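Notebook entry, 29 October 2024
Furnished room, Praltmont unit
Entered by: Leonie Brinkmann

1. Purpose

To record the condition of the bedroom set before the new linens from Stistetti are fitted, and to agree where clothing is to be placed during the laundry exercise. The previous layout note dates from August and should no longer be relied upon.

2. Bedding and garments

The white duvet and the beige skirt are retained. The skirt has been creasing at the near corner of the bed and is to be steamed before the next entry is made. Two items of clothing are in use, one black and one teal. They are to be left crumpled; folding belongs to a separate exercise and is recorded in the Warrier book.

The white perforated basket is kept on the small wooden stand. On the floor it was too low for comfortable use, and colleagues had asked for it to be raised by 35 cm. The stand gives a little less than this and has been accepted.

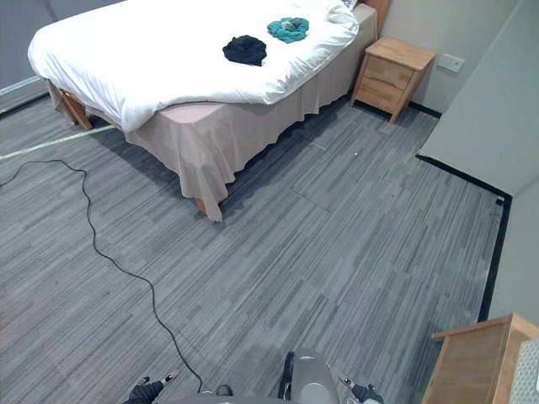
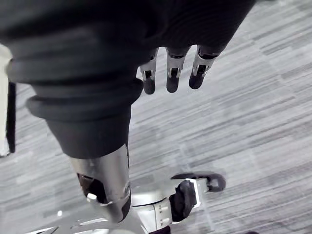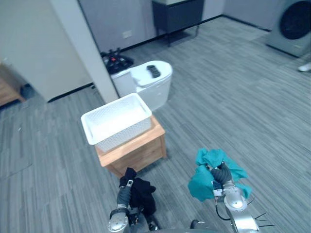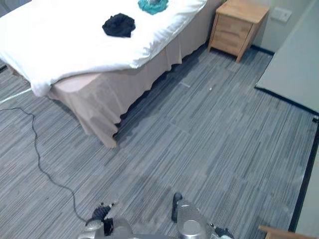
3. Points to be settled

Nightstand. The top is to be kept clear. The drawers run freely but the lower one does not close flush. Candle wax on the runners has helped with similar pieces and will be tried first.

Remote control. It has been put down on the toilet lid, as the third picture shows. It should be returned to the shelf by the door at the end of each session.

Carpet. The grey striped tiles were rated by Jeser for domestic use only. Two tiles near the doorway have lifted at the corner. Adhesive has been requested, and a spare pack of 40 tiles is in the store.

Linens. Delivery from Stistetti is expected in 5 working days. The present duvet cover is to be washed at 40 degrees and kept as the reserve.

4. Next entry

Steaming of the skirt; wax on the drawer runners; basket height to be measured again once the tiles are down.

L. B.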